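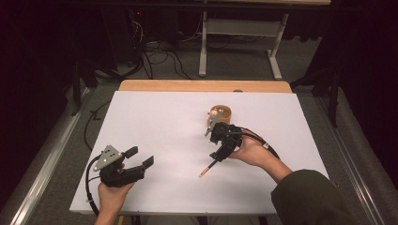

A pencil held in the right gripper, with the wooden cup on the board.

Tornosora Desk Set

README for the student recordings, spring term

Tornosora is the manipulation project of the Ristari robotics club. Members record themselves doing small desk tasks with a pair of hand-held grippers, and the recordings are used to train a policy for the club's two-arm robot. This folder holds the first release. It was put together in May by Daithí Cronin, who also wrote the task sheets.

Contents

The release has 225 episodes recorded by 17 students. Most of them had not used the grippers before joining the project. Each episode is one attempt at one task, from the start tone to the moment the operator says "done." Failed attempts are kept and marked as failed in the index file.

episodes/ one folder per attempt, numbered in recording order
index.csv task, operator code, result, notes
sheets/ the task sheets as handed to the operators
calib/ calibration files, one per session

Operator codes are letters only. The list matching codes to names stays with the club and is not part of the release.

Tasks

Pencil to cup. Pick up a pencil with either gripper and put it in the cup, point up or point down. The sheet does not say which, and operators did both. Use the "notes" column if you need to separate them.

Brush to pot. Pick up the paintbrush and stand it in the pot with the bear on the rim. The brush has to go in handle first. An attempt counts as failed if the pot tips over, even if the brush ends up inside.

Hand over. Pick up the pencil or brush with one gripper, pass it to the other, and set it down on the board. There are 87 of these, more than for any other task, as the Meng group asked for extra.

Grippers

Both grippers are black and are held one in each hand. The finger faces have dark foam pads. Thin round handles roll on the pads if you close on them near the end, so the task sheets ask for a grip close to the middle. Replace a pad when the foam starts to lift at a corner. Spares are in the Trusetti drawer with the small screws.

The arms that carry the fingers have brass inserts. Tighten the screws by hand only. One insert was pulled out in the second session and had to be set again, and the episodes from that afternoon have a slightly wider opening on the left side. They are listed in calib/known_issues.txt. 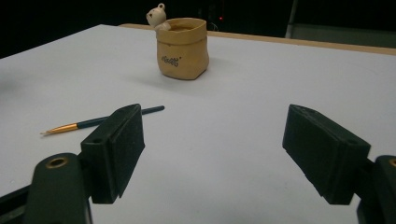 Recording steps

1. Wipe the board and check that nothing is on it except the objects on the task sheet.
2. Open and close each gripper fully, twice. The calibration script reads the limits from this.
3. Place the objects by the start layout on the sheet.
4. Wait for the tone, do the task, say "done," and hold still for a moment.
5. Write the result in the log before starting the next attempt.

Known problems

Some episodes have short gaps in the left gripper's position track, mostly when the operator's arms cross. Gaps are marked in the index but have not been filled.

Students differ a lot in speed. No speed correction has been applied.

The next release is planned at 2,000 episodes and will add the drawer tasks.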